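**The hand that teaches should be the hand that works**

For two years the argument in our trade has been about quantity. Whoever collects the most demonstrations wins, and the method of collecting them is treated as a purchasing matter. I think this is wrong, and that the choice between remote control and hand-held tools decides more about the finished robot than the size of the archive does.

Remote control came first and still has the better reputation. The operator sits at a leader arm, the follower arm copies, and everything recorded is by definition something the robot can do. Joint limits are respected because they cannot be exceeded. Wilson Bermúdez, who ran the leader station at Gesness before I arrived, used to say that a teleoperated episode arrives already checked. He has a point, and I will return to it.

The cost is in the operator. A person working through a follower arm moves slowly, pauses before contact and approaches everything from above. At Gesness we timed a simple task, picking up a paperback and turning it over, both ways. Through the leader arm the median was 434 seconds for a block of trials that took 200 with a gripper in each hand. The slower data was also worse. It contained hesitations that belonged to the interface, and the policy learned those as faithfully as it learned the grasp.

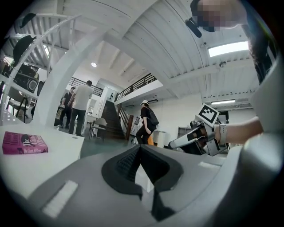 The objection I hear most is that a hand-held gripper records motions no arm can follow. Aurelio Xolalpa put it to me in February, with some force, after replaying a batch on the bench and finding that the elbow wanted to pass through the column it was mounted on. Hands come with shoulders, hips and feet. A demonstrator who cannot reach leans over without noticing, and the log shows only a gripper going somewhere the robot's base does not permit.

This is a real fault, but it is a fault of procedure. We now run every session through a reach filter the same evening and discard what fails. In the first week the filter removed a great deal. After that the demonstrators had seen their own rejections and adjusted where they stood. Feedback within a day did what a page of written instructions had failed to do.

A second objection concerns pose. Encoders on an arm do not drift, whereas a tool tracked by its own camera depends on what that camera can see. Fast turns towards a blank wall are the usual culprit. A marker on each gripper helps when one tool is in the other's view, and for two-handed work the relation between the tools matters more than where either of them is in the building. I would still not use this method for inserting a connector. Hashini Samarakoon has tried, with patience, and her results persuade me that below a certain tolerance the leader arm should be kept.

What I will not accept is the claim that the surroundings must be controlled. Plisterex, the bench supplier, sold us a curtained enclosure with even lighting, and we used it for 6 weeks. The policies trained inside it were excellent inside it. Moved to an ordinary room they failed on the first glossy cover.

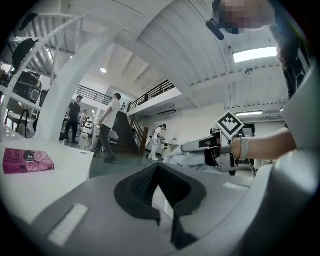 Background movement deserves particular mention, as it is the thing most often cleaned out of a dataset. A robot that will work among people should be trained on recordings in which people go about their business. Nazma Jayasinghe compared two sets of equal length, one taken with the room cleared and one without. The second gave a policy that was slightly worse in the cleared room and much better everywhere else. I would make that trade every time.

There remains Wilson's point. Teleoperated data is checked at the moment of capture, and ours is checked hours later, after the setting has changed. We lose episodes as a result. On a task with 8 steps, a failure found in the evening at step five means the whole sequence is repeated the next morning. Roy, our replay script, reports these losses in a plain table, and I would rather have the table than a theory. So far the losses cost us less than the leader arm did — in hours, and in the patience of the people doing the work.

Asanka Bepari is writing a version of the reach check that runs on the tool itself and buzzes when the wrist leaves the permitted volume. If it works, the strongest remaining case for remote control will be fine assembly. Clonero, who lend us their fitting line for trials, have asked for both methods to be kept until the spring, and I have agreed to that.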